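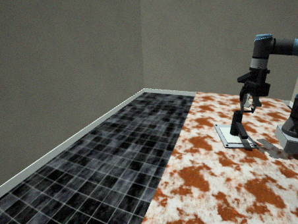 Why does my sourdough starter rise beautifully for two days and then go flat?
It's usually hungry. A young starter goes through a burst of early activity from all sorts of bacteria, then slumps while the yeast gets established, and the fix is to keep feeding it on time and wait.

Ticket subject: Starter dead?? Mukari proving box, rye and white mix
Status: Solved
Category: Starters and proving

Opened 7.40 in the morning

Hello all! First ticket, so shout if I've left anything out. I'm using a Mukari proving box with the lid on, a tall jar, and half wholemeal rye, half Trislow strong white. Tap water, left out overnight in a jug. Fed once a day, equal weights of flour and water.

Days one and two were fantastic, it nearly climbed out of the jar. Day three, nothing. Day four, nothing, plus a grey layer of liquid on top and a smell like nail varnish. I haven't thrown it away because I've grown rather fond of it.

Box is set to 26 on the dial. Kitchen is cold, it's an old house.

Reply from support desk, 9.15

Welcome, and please don't throw it away! Everything you've listed is normal for a starter of that age. The grey liquid is hooch and the nail varnish smell means it has eaten everything you gave it. You can pour the hooch off or stir it in, whichever you like. Stirring it in makes the flavour a bit sharper.

Could you try the following and report back:

Keep 50 g of starter, bin or bake the rest.
Feed with 50 g flour and 50 g water, twice a day, morning and evening.
Put a rubber band round the jar at the level of the fresh mix.
Check the box with a separate thermometer, standing in a glass of water for an hour. The dial on the older Mukari boxes can drift.

Update, 6.20 in the evening, next day

Thermometer test done and wow, you were right to ask. The dial says 26 and the glass of water says 32! I moved the jar to the top shelf of the box and turned the dial down, and it's now reading 26 in the water. Fed it twice. A few bubbles along the side of the jar, no rise to speak of. Smells less like a nail bar and more like yoghurt.

Reply from support desk, 8.05

Brilliant bit of testing. 6 degrees over would explain how fast it ran out of food. Yoghurt is a lovely smell to have at this point. Same feeds again, and if the mix looks runny drop the water to 40 g. Thin starters can be working hard and still not rise, the bubbles just pop at the top.

Update, two days later

Dropped the water as suggested and it's holding its shape. Rose a thumb's width above the band and then sank. I know that isn't much but I did a small dance by the kettle.

Side question, does the flour matter? The shop had run out of Trislow so I've been using Coşkun bread flour since this morning.

Reply from support desk

That's a great result! Swapping white flours is fine, it may sulk for a feed or two. Keep the rye in, it does a lot of the heavy lifting. If you want to go down to one flour later, do it over several feeds.

Update, day 13

IT DOUBLED. Four and a half hours from feed to the top, domed and full of holes, and a spoonful floated in a bowl of water. I baked with it straight away, 400 g flour loaf in my Surker pot, lid on for the first half. Crumb a bit tight at the bottom, crust very good, eaten before it had cooled properly.

Happy for this to be closed. Do I now keep it in the fridge?

Reply from support desk

Congratulations, that's a proper working starter! Give it another week of daily feeds at room temperature before it goes in the fridge, then feed it once a week. Take it out the evening before you bake and give it 2 feeds. The tight crumb at the bottom sounds like slight underproving, so leave the shaped loaf a little longer next time, and do open a new ticket if it carries on.

Marked as solved by the person who opened it.

Tags: hooch, acetone smell, proving box temperature, rye, first loaf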